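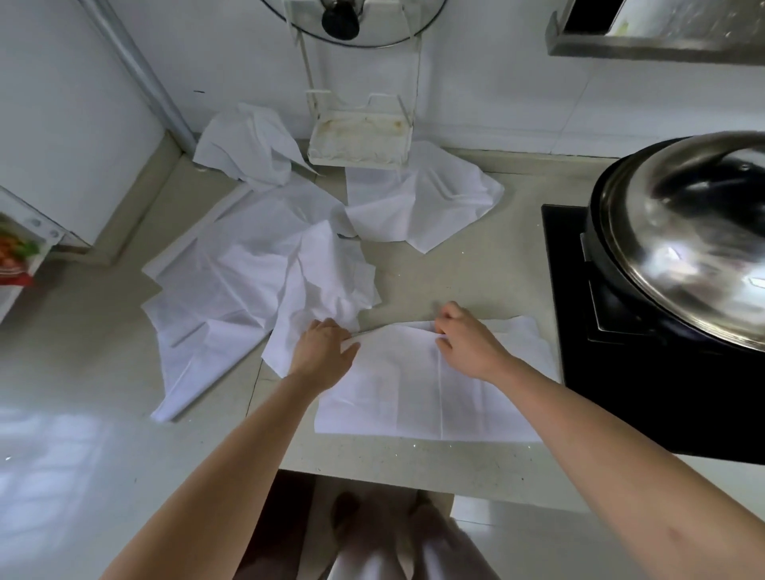 Household Automation, Unit 6: Thin, Floppy and White
Course notes. Read before lab.

Last unit we did rigid objects, and everyone went home happy. A mug has a shape, and it keeps that shape while you think. This unit is about things that don't: napkins, wipes, tissue, dishcloths, the lining paper in drawers.

Why flattening a sheet is harder than lifting a pot

A person smoothing a sheet on a kitchen counter uses both hands and very little attention. One hand holds a corner, the other pinches along the edge, and the fingers report back the whole time. Take the fingers away and you have a vision problem. Crumpled white sheets next to a flat white sheet are, to most depth sensors, a mild change in the weather. Add a pale countertop with a window reflected in it and you may as well ask the machine to sort fog.

Now count the states. A lid is on the wok or off it. A crumpled sheet has more arrangements than we have time for, and the machine needs to cope with whichever one it gets.

The Nerier trials

In the reading, the Nerier arm was given 200 crumpled sheets, one at a time, on a matte black table. It flattened 114. The press release said "kitchen-ready." Please find me the kitchen with the matte black table, good light and no cooktop, and I will move in.

The Westine group trained on 3,000 recorded human attempts and then tried a cluttered counter. They managed 51 out of 200. I think this is the better paper. The number is worse and the counter is real.

Where failures come from

Picking up two layers and believing they are one.
Pulling a fold tighter in an attempt to open it.
Mistaking a glossy reflection for an edge.
Stopping early, quite satisfied.

The last one also turns up in student lab reports.

So, can they do it yet?

Slowly, in a tidy room, with someone standing by. Senad Nedeljković will argue the opposite in the February guest lecture, and he has built more grippers than I have, so bring questions.

For lab: read the Ninov chapter on edge finding. Each pair smooths one sheet by hand, then again in oven mitts. Write down what you lost.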